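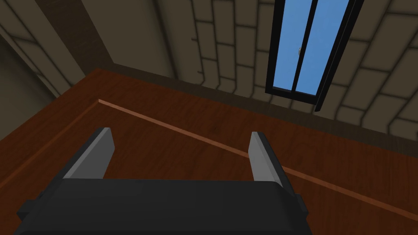

Bretstead Parents' Board > Fundraising and Giving > The donor wall, again

mudguard_mum
Has everyone had the letter about the annual fund? Second page, under the bit about the minibus. The school is bringing in "giving circles" from November. Give 400 pounds and you are a Friend. Give 700 and you are a Patron, and you get your name on a slate in the front hall and a glass of something with the head. Give less than 400 and as far as I can tell you get the newsletter, same as the people who give nothing.

I don't mind being asked for money. I've had two children there for years and I'm used to it. I mind being sorted.

pelican crossing
We had this argument when they did the named chairs in the theatre. I bought a chair. It has my mother-in-law's name on it and it squeaks. I thought it was money well spent.

thirdrow
The difference with the chairs was that they all cost the same. You could have one or not have one. With this there's a ladder, and the children walk past the ladder every morning on the way to registration. My youngest can already tell you who has a boat.

mudguard_mum
Exactly my worry. Children read walls.

Oldboy_Left_Early
I worked in charity fundraising for a good while, so here comes the unpopular view. Levels work. If you ask people for "whatever you can manage" they give you a tenner and feel fine. If you print a number, a fair few of them find the number. The bursary pot is what pays for the kids who couldn't otherwise be there, and I would put up with quite a lot of slate for that.

What I would not put up with is the drinks. Sherry with the head should be a fine for late homework. 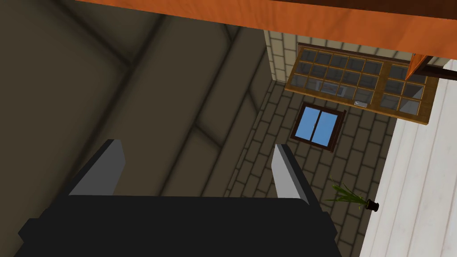

thirdrow
Does the letter say it's going to the bursary pot, though? I've read it three times now and it says "bursaries, facilities and the wider life of the school". The wider life of the school could be a hedge.

Oldboy_Left_Early
Fair. It ought to be restricted and they ought to say so. If you write "for bursaries only" when you send the money, they have to either spend it on that or come back to you. Do it in writing and keep a copy.

gravyboat
Some of you will remember the Nandance appeal. Large thermometer by the gate, painted red up to the halfway line, and then one half-term it went to the tip and we never heard the word Nandance again. I gave to that. I'd like to know what it was before I give to the next thing.

pelican crossing
Nandance was the dance studio floor.

gravyboat
There's no dance studio.

pelican crossing
No. But there's a floor.

mudguard_mum
I did ask about Nandance at the time. The answer was that the money had been "absorbed into the estates programme". I took it to mean the car park.

SesexBranchLine
Can I put in a word from the other side of the county. My lot are at a school in Sesex that tried circles and dropped them after 4 years. There was no scandal. The people at the top level got bored with the drinks, the people at the bottom level got cross about the people at the top, and the office spent half the summer chasing a man who said his surname had been spelt wrong on purpose. They went over to one alphabetical list with no amounts. Income dipped for a year and then came back.
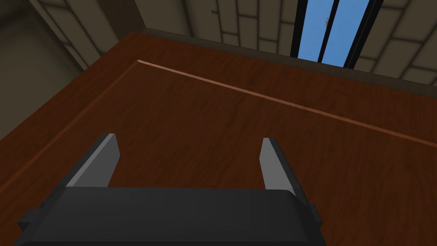 I'd add that the alphabetical list made its own trouble, as two families with the same surname each believed the other was taking the credit.

Oldboy_Left_Early
"Income dipped for a year" is doing a lot of work there. How many bursary places is a dip?

SesexBranchLine
One, I think. They covered it out of reserves. I grant you not every school has reserves.

Oldboy_Left_Early
Then it isn't free, that's all I'm saying. You've swapped a bit of embarrassment in the front hall for a place that had to be found from somewhere else. You may well think it worth it. I'd want to see it written down as a choice.

thirdrow
Nobody has suggested it's free. I'm suggesting you can ask people for 700 pounds without carving it.

gravyboat
Who's doing the slates, by the way? If it's Stoyanova they did the war memorial bench and it was lovely work, but it wasn't cheap. I'd be sorry to think that the first few Patrons are paying for their own names.

mudguard_mum
It is Stoyanova. It's in the small print on the back of the letter. No price given.

pelican crossing
I rather like the idea of a person buying their own name. You'd at least know where the money went.

mudguard_mum
Right, I'm going to write to the bursar and I'll ask three things. Is it restricted to bursaries, what do the slates cost and who pays, and can a person give at any level and stay off the wall. If anyone wants a fourth, say so before nine tonight as I'm doing it after the packed lunches.

gravyboat
Ask about Nandance.

mudguard_mum
I'm not asking about Nandance.
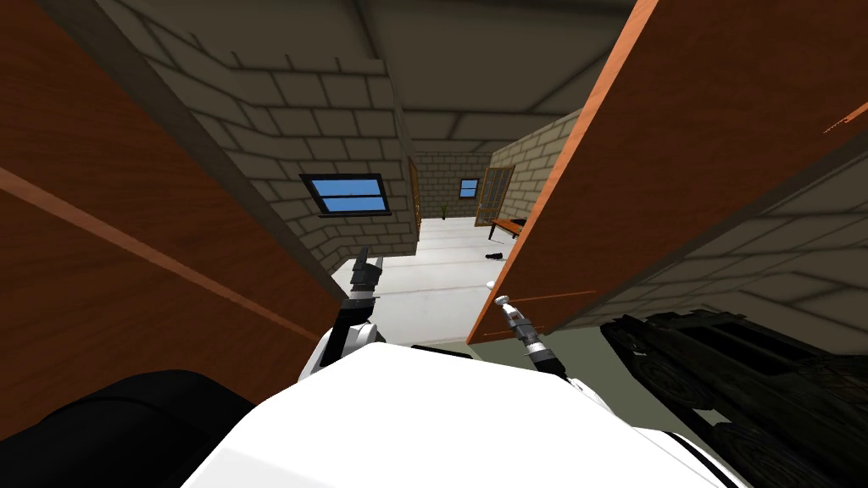 Last edited by mudguard_mum, 21:14. Reason: reply from bursar added

The bursar was quicker than I expected. Yes, you can give and stay off the wall, there's a box for it on the online form which isn't on the paper one. The slates come out of the events budget, and he wouldn't give me a figure. On restriction he says they'll "honour any donor's stated preference", so do as Oldboy says and put it in writing.

Oldboy_Left_Early
That's a better answer than most schools would give you. I'd still push on the events budget.

thirdrow
The events budget is the summer fair, isn't it? So the tombola is paying for the slates.

pelican crossing
I won a tin of peaches on that tombola. I'd have handed it back.

SesexBranchLine
Tick the box, restrict the gift, don't drink the sherry. It's how I'd do it.

gravyboat
I asked him about Nandance myself. He's looking into it.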